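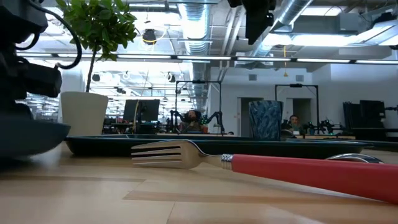 Brulton Community Lunches: progress report to the Kivgate Fund
Prepared by Wissam Aoun, project coordinator
29 May 2024

1. Summary

The grant pays for a weekly cooked lunch for older residents of Brulton and the Talpur estate, and for a minibus to bring in people who can't manage the walk. Both are now running. We served 931 meals in the period covered by this report. Spending is a little under budget on food and over budget on transport, and we explain the transport figure in section 4.

2. Lunches

We opened with one sitting and moved to two in April, when the queue was reaching the front door. The first sitting is the busier one. Most people who come to it live alone, and many stay on for tea until the second sitting needs the tables.

The menu changes every fortnight. Soup and a hot main course are always on, with a meat-free choice. We tried a cold menu once during a boiler fault and it was not popular. Pudding was meant to be fruit only, but guests asked for crumble and custard and we now do both.

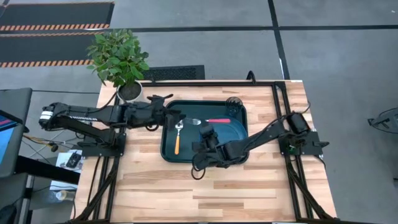 The price to guests is still £2, paid at the door. We said in our application that we would review this after the first period. We have done so and would like to leave it as it is until the end of the grant.

3. Kitchen and staffing

The cook's post was filled on the second advert. The kitchen assistant left in April for a full-time job and we covered the gap with agency hours, which cost more. A new assistant has been appointed and has finished her food hygiene training. In all, 11 people now hold the certificate.

The extractor fan has been repaired. The second oven is slow to heat and will probably need replacing next year. We have one quote so far and are waiting for another.

4. Transport

The minibus is hired from Skikia, with a driver. It has 14 seats and is full on most runs. Fuel charges went up after the contract was signed, and we also added a stop at Talpur Lane. Together these account for the overspend. We ask the Fund to let us move £60 a month from the food budget to cover it.

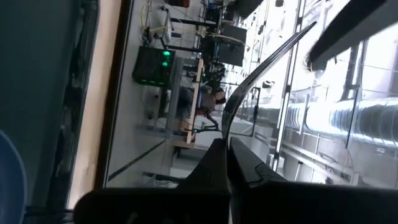
We looked at using taxis for the Talpur Lane stop instead. They were dearer and two firms could not take wheelchairs.

5. Next period

We plan to run a guest survey, on paper and in large print, and to start a monthly visit from the benefits adviser. The hall will be closed for a week for floor repairs and we will deliver meals to people's homes while it is shut. Accounts and receipts are attached separately.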